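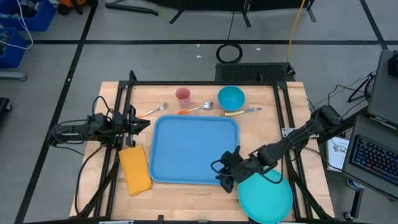
木のテーブルに青いトレイ、ピンクのカップと青緑のボウル

貸別荘「フロタ(Frota)」宿泊レビュー
評価 4(5点満点)
1月20日(月)

海沿いの一棟貸しに家族で泊まりました。予約はDirlowのサイトから、寝室が三つあるタイプです。写真の多い物件ページでしたが、知りたいことがあまり書かれていなかったので、これから検討する人向けに残しておきます。

立地
最寄りのバス停から坂を上ります。荷物があるとつらいので、車で行くのが無難です。駐車は敷地内に2台まで。門の前の道が狭く、大きめのレンタカーだと切り返しが必要でした。浜へは裏の階段から下りられますが、手すりが片側にしかなく、夜は足元がかなり暗いです。スーパーは坂の下に一軒あり、日曜は午後から閉まります。

チェックイン
鍵は玄関脇のキーボックスで受け取ります。暗証番号は前日の夕方にメールで届きました。管理しているのはKavirentという会社で、現地の担当はDaiane Assunçãoさんです。給湯器のつけ方がわからず連絡したところ、すぐに電話で教えてくれました。説明書は居間の引き出しに入っていますが、英語とポルトガル語だけです。

居間とテラス
居間は南向きで、午前中から日が入ります。ソファは座面が深く、背の低い人はクッションを挟んだほうが楽だと思います。テラスには寝椅子とパラソルがありました。パラソルの土台が軽く、風のある日は使えません。屋上にも出られますが、日陰がまったくないので昼間は上がりませんでした。夕方は海が広く見えてよかったです。

寝室
主寝室のベッドは硬めで、自分には合っていました。隣の部屋はシングルが二つ、こちらのマットレスはやや古く、真ん中が沈みます。三つ目の部屋は道路側で、朝はごみ収集車の音が聞こえます。窓は二重ではありません。遮光カーテンは主寝室だけについています。クローゼットは十分な大きさですが、ハンガーが少ないので長期の人は持っていくといいです。

キッチン
コンロは4口、オーブンつき。冷蔵庫は家族で数日分を入れても余裕がありました。包丁は切れません。塩と油は置いてありましたが、ほかの調味料はなく、コーヒーのフィルターもサイズの合わないものでした。食洗機はFlandusの製品で、標準コースがかなり長いです。急ぐときは短縮コースで足りました。

浴室
浴室は二つで、浴槽があるのは一階だけです。シャワーの水圧は一階が強く、二階は弱め。二人続けて使うと湯がぬるくなるので、少し間をあける必要があります。タオルは人数分ありますが、ビーチ用は別料金でした。

空調と通信
エアコンは居間と主寝室のみ。ほかの部屋には移動式の電気ヒーターがあり、冬の夜はつけたまま寝ました。Wi-Fiは居間なら動画も問題なく見られます。屋上では切れました。

料金
基本料金とは別に清掃費が41ユーロかかります。予約画面の最後のほうに出てくるので、比較するときは足して考えてください。最低宿泊日数は3泊です。キャンセルは条件が細かく、3月以降はさらに厳しくなると案内に書いてありました。保証金は退去後にカードへ戻りました。

よかった点
・居間が明るい
・現地担当の返事が早い
・冷蔵庫が大きい

気になった点
・浜への階段が暗い
・部屋によって寝具の差がある
・清掃費の表示がわかりにくい

車があり、自炊をするつもりの家族なら不便は少ないと思います。車なしの二人旅なら、同じ料金で町の中心に近い部屋が借りられるので、そちらも見てから決めるのがいいでしょう。次に泊まるとしたら、懐中電灯と自分の包丁を持っていきます。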